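The junk drawer, one year on
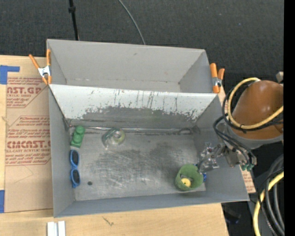 Photo: Masanobu Chiba

I promised a follow-up on the great clear-out, so let's get to it. Last March I wrote about my plan to go through every drawer, tin and shoebox in the Flellden house before we moved over to Hosembridge, and 54 of you wrote back with advice (some of it quite stern!). I've kept all of it, in a shoebox, so you can guess how well things went.

The biggest lesson was about speed. I started in the kitchen and spent a whole evening on one drawer, reading old takeout menus and testing pens. At that pace I'd still be there. What finally worked was a tip from a reader in Garunbridge, who told me to sort by "where does this live?" and forget about "do I want this?" Tape lives with tape. Toys live with toys. Once all the tape was in one place I could see I would never need to buy tape again, and letting go of the extras was easy.

The second thing is the odds and ends. You know the ones — a key for a lock you can't name, a single bracket, the foot from some chair. I gave mine a box with the date on the lid and told myself that anything I hadn't gone looking for by summer could leave. I went looking for 2 things all year. One of them was a key, and it didn't fit.

What I got wrong was the paper. I left it for last and then ran out of steam, so it all came with us in the van and it's sitting in the hall right now. If anyone has a kind way of dealing with twenty years of school reports and appliance booklets, please write in. I'm not brave enough to scan them, and my sister says she'll never forgive me if I toss the reports.

Next time I'll get to the garage, which is mostly paint. Send me your paint questions before then, and tell me what you do with the cans that have an inch left in the bottom.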